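Accueil > Entretien du linge > Techniques > Pliage à plat

Pliage à plat

Le pliage à plat désigne l'ensemble des opérations par lesquelles un vêtement souple, le plus souvent un tee-shirt, est étalé sur un plan horizontal puis réduit par rabats successifs à un rectangle de dimensions déterminées. Il se distingue du pliage en l'air, exécuté debout sans appui, et du roulage, employé surtout pour les bagages.

Plan de travail

La surface doit être lisse, rigide et assez profonde pour recevoir le vêtement entier, manches comprises. Une teinte claire et mate facilite le repérage des taches, mais réduit le contraste avec les textiles écrus ou jaune pâle. La table Lusen, courante dans les ateliers de blanchisserie, porte une graduation gravée sur le chant ; elle n'est pas indispensable au pliage domestique, pour lequel une table ordinaire suffit.

Déroulement

Le vêtement est posé face contre la table, l'ourlet vers l'opérateur et l'encolure à l'opposé. Les faux plis sont chassés du centre vers les bords. Un premier côté est ensuite rabattu vers l'axe du dos, puis le second ; la manche est ramenée sur le rabat si elle en dépasse. Le bas est enfin remonté vers l'encolure, en deux ou trois fois selon la hauteur du rayonnage.

La prise se fait aux coins ou sur le bord de l'ourlet. Une prise trop éloignée du bord entraîne un bourrelet et déplace l'axe du pli. Lorsque l'étoffe s'est ramassée sur elle-même, il est préférable de l'étaler de nouveau – la correction partielle d'un rabat fausse en général le suivant.
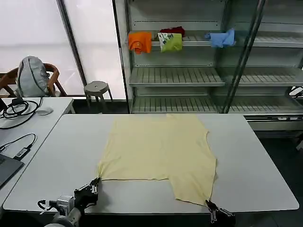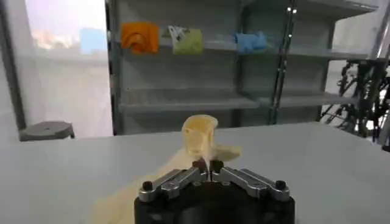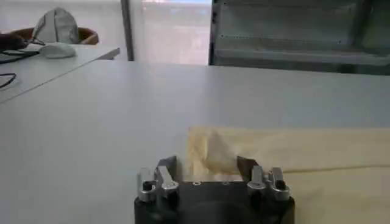
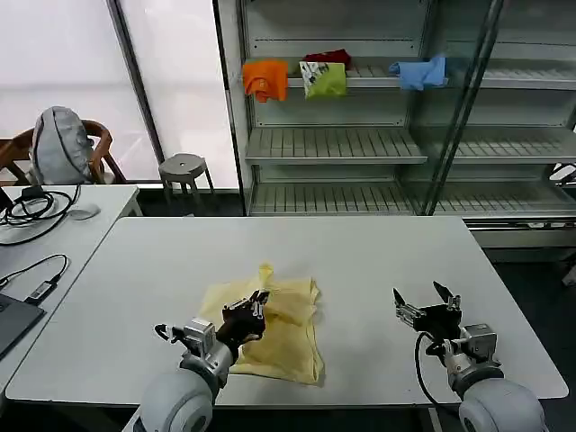
Crédit photographique : atelier Prevel, janvier 2018.

Comportement des étoffes

Le jersey de coton, maille usuelle du tee-shirt, s'allonge davantage dans le sens de la largeur que dans celui de la hauteur. Il garde mal un pli non pressé et tend à rouler le long des coupes vives. Les bords ourlés restent plus stables et servent de référence pour l'alignement. Les mailles fines laissent passer une partie de la lumière ; un contrôle à contre-jour y révèle les épaisseurs mal superposées.

Les vêtements à motif imprimé se plient de préférence le motif à l'extérieur, de manière à rester identifiables dans la pile. Un imprimé épais raidit localement la maille et décale la ligne de pli, qu'il convient alors de placer hors de la zone imprimée.

Formats

La notice Indach retient deux formats. Le format court, destiné aux tiroirs, comporte une largeur finie de 20 cm. Le format long, destiné aux étagères, conserve une largeur supérieure et n'admet qu'un seul rabat dans la hauteur. Dans les deux cas, la tolérance d'alignement entre les bords est de 5 mm.

Rangement

Sur étagère, les pièces sont superposées, le pli principal vers l'avant. La notice limite la pile à sept pièces ; au-delà, les plus basses se marquent et leur retrait désorganise l'ensemble. Les rayonnages métalliques à claire-voie assurent une meilleure aération que les tablettes pleines, au prix d'une empreinte possible des lattes sur les mailles légères. Un vêtement laissé à cheval sur le bord d'une tablette prend un pli transversal et doit être replié avant empilage.

Voir aussi
Pliage en l'air
Roulage des textiles
Table de pliage Lusen
Rayonnage Landeg
Jersey (maille)

Ce site utilise des cookies afin de mesurer son audience. En poursuivant votre navigation, vous acceptez leur utilisation.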